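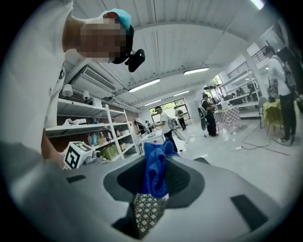
Handgreifer Hesex im Test: Demonstrationen sammeln ohne Roboter

Wer schon einmal einen Roboterarm stundenlang per Teleoperation durch eine Aufgabe gequält hat, weiß, warum ich mich auf den Hesex so gefreut habe. Man nimmt den Greifer einfach in die Hand, macht die Arbeit selbst, und die Kamera am Werkzeug zeichnet auf, was später die Policy lernen soll. Die Idee ist ja nicht neu, aber als fertiges Set, das man auspackt und an eine Gruppe Studierender verteilt, hatte ich sie noch nicht auf dem Tisch. Im April haben wir also losgelegt, erst mit Bechern und Tüten und dann sehr bald mit Stoff, denn Stoff ist nun einmal das, was mich interessiert (und was unseren Arm seit Jahren blamiert).

Verarbeitung und Handgefühl

Das Gehäuse ist hellgrau und liegt ruhig in der Hand, die dunklen Gummipolster sitzen fest. Am meisten mag ich die Finger mit dem rautenförmigen Gittermuster. Ein zusammengeknülltes blaues Tuch lässt sich damit fassen, ohne dass man lange nach der richtigen Stelle suchen muss, und wer einmal mit glatten Backen ein Geschirrtuch von der Tischplatte kratzen wollte, wird das zu schätzen wissen! Der Markerwürfel steht seitlich aufrecht. Daran habe ich mich anfangs dauernd gestoßen, vor allem beim Hineingreifen in Regale, und ganz abgewöhnt habe ich es mir bis heute nicht. Eine flachere Ausführung wäre schön.

Nach einer halben Stunde spürt man das Gewicht im Handgelenk. Shaimaa Ragab, die bei uns die Aufnahmen plant, hat deshalb Blöcke von 13 Minuten eingeführt, danach wird gewechselt. Klingt pingelig, hat den Daten aber gutgetan, denn müde Hände machen schlampige Griffe, und die lernt das Modell genauso fleißig mit wie die guten.

Die Aufnahme im vollen Raum

Bei uns arbeiten mehrere Leute gleichzeitig, die einen am Tisch, die anderen am Regal, mit Rucksack und Kopfgerät, und man läuft sich zwangsläufig gegenseitig durchs Bild. Ich hatte befürchtet, dass das Tracking darunter leidet. Die extrem weitwinklige Optik fängt aber so viel vom Raum ein, Decke und Leuchten inklusive, dass die Lokalisierung fast immer genug feste Punkte findet. Schwierig wurde es nur, wenn sich jemand sehr nah über den Greifer beugte und dabei den halben Hintergrund verdeckte. Solche Abschnitte sortiert Nemano, die mitgelieferte Software, von selbst aus, nur leider ohne zu verraten, weshalb. Da sitzt man dann vor einer Liste mit roten Zeilen und rät. Gesichter werden beim Export verpixelt, was uns eine Menge Papierkram erspart hat.

Was am Ende herauskam

Gesammelt haben wir 918 Demonstrationen zum Aufnehmen und Ablegen von Tüchern. Nach dem Filtern blieben 658 übrig, und das ist der Punkt, an dem ich erst einmal einen Kaffee brauchte. Der Verlust ist hoch, auch wenn ein guter Teil davon auf unsere ersten Tage geht, als wir den Würfel noch ständig mit dem Unterarm verdeckt haben. Trainiert haben wir mit Gilia, unserer eigenen kleinen Diffusions-Policy, ohne eine einzige Aufnahme vom echten Arm. Danach haben wir dieselben Finger an den Roboter geschraubt und 20 Versuche mit Tüchern gemacht, die im Training nicht vorkamen. 19 davon haben geklappt. Ich habe mir die Videos an einem Donnerstag bestimmt fünfmal hintereinander angesehen und mich jedes Mal gefreut wie ein Kind.

Man muss das natürlich einordnen: ein Tisch, ein Raum, eine recht gutmütige Aufgabe. Beim Falten sieht es deutlich magerer aus, da fehlt uns die zweite Hand und wohl auch Geduld beim Vormachen.

Für wen sich das lohnt

Bestellt haben wir bei Kamel, die Lieferung war flott, die Anleitung dagegen dünn. Für die Kalibrierung sollte man sich einen ganzen Vormittag freihalten und jemanden dazuholen, der so etwas schon gemacht hat. Gruppen, die viel mit weichen Dingen arbeiten und keinen Arm zum Sammeln blockieren wollen, kann ich den Hesex von Herzen empfehlen. Wer millimetergenau stecken oder schrauben möchte, sollte ihn sich vorher ausleihen.

Vier von fünf Sternen. Den fünften gibt es, sobald Nemano seine roten Zeilen erklärt.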